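Home | Kitchen | Laundry | Workshop | Small Repairs | Ask Us

Drawers, Dressers and the Robot That Is Supposed to Tidy Them

Last updated: January

Three readers have now sent me the Plinimia write-up and asked if they should stop bothering with their own drawers. Keep bothering. I read the thing twice, the second time with a pencil, and there are a few tips to be had from it, though they may not be the ones the authors had in mind.

The short version. A team led by Fouzia Marwat trained a two-armed robot to open a drawer, put one small item away and shut the drawer again. The training was done in a simulator they call Umenitz, which draws rooms and furniture on a computer and lets the robot fail in them for free. The claim is that practice in drawn rooms carries over to furniture in a house. They ran 619 trials and the success rate gets its own chart. I'll come back to the chart.

A lot of the write-up deals with the approach, meaning how the robot gets itself in front of the furniture before it touches anything. The views are from just behind its shoulders, arms up, with a little drawer cabinet ahead and a big gray surface crowding in on the right.
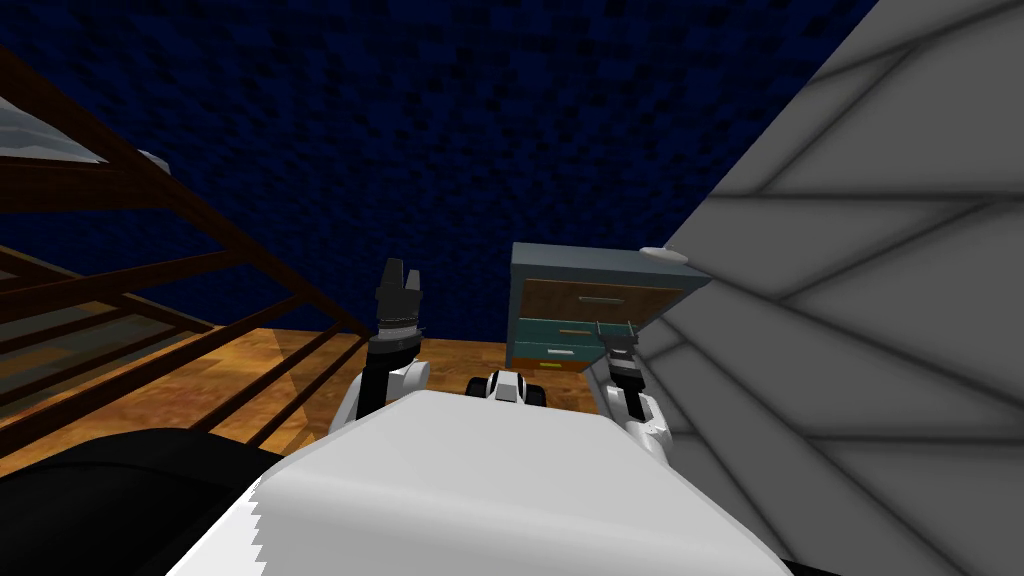 Tip 1. Clear the side before you pull the front

My mother kept a sewing chest jammed against a wall and skinned the same knuckle on it for years. If a drawer unit stands tight to something on one side, slide it out a hand's width. You can then pull straight, and a straight pull is most of what keeps a wooden drawer from racking and sticking. The authors say close quarters were their hardest condition and then give it one paragraph. I'd have given it the whole paper.

Tip 2. Take things off the top first

Anything small and flat near the edge of a dresser top will walk when you tug a stiff drawer. Dishes, lids, coasters, all of it. Move it to the bed or the floor. Marwat's group scored a trial as a success if the item ended up in the drawer, and as far as I can find they didn't score what happened to whatever was on top. In my house that counts.

Tip 3. Look at the handles before you blame the runners

Thin pulls are fine when new. After a few years the screws back out and you're yanking at an angle without noticing. Tighten them from inside with the drawer out. If the hole is chewed up, a wooden toothpick and a dab of white glue will hold, but leave it overnight.

Handles are also where I started to doubt the chart. One page compares the robot on fronts of different colors, and a lot is made of the method not being thrown by the change.
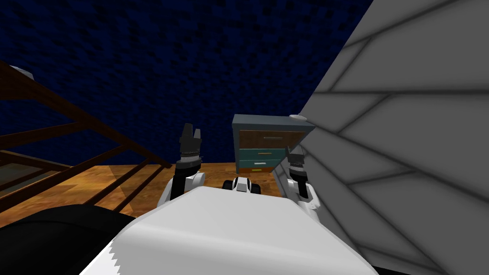
Color is the easy part, I think. The drawers in my kitchen are all the same cream and no two of them open alike — one drops at the back, one needs a knee. A drawn drawer slides the way somebody told it to slide. Aoife Cullinane, who refinishes furniture and reads more of this stuff than I do, wrote to me that she'd want to see it done on a swollen pine chest in August. So would I.

Tip 4. Wax beats oil

Rub a plain candle along the runners and the bottom edges of the drawer sides. Oil soaks in and picks up dust. If the wood is swollen, wait for dry weather before you sand anything, or you'll have a loose drawer all winter.

About that chart

Of the 619 trials, only 40 were on real furniture, and all 40 used 2 dressers. The write-up says so, in the notes under the chart, in smaller type. The rest were in Umenitz. The bar that everyone is passing around puts the two kinds together. Thirteen of the real attempts failed, and the reasons given are "grasp" and "other." I wrote to ask what "other" covered and got a polite note from Carter Cormier saying a longer version is coming.

I'm willing to be talked around. Practicing in a made-up room is a sensible way to learn, and no one's dresser gets scratched. But I'd like the real trials on a chart of their own before I tell anybody to spend money.

Next month: getting candle wax back out of a tablecloth.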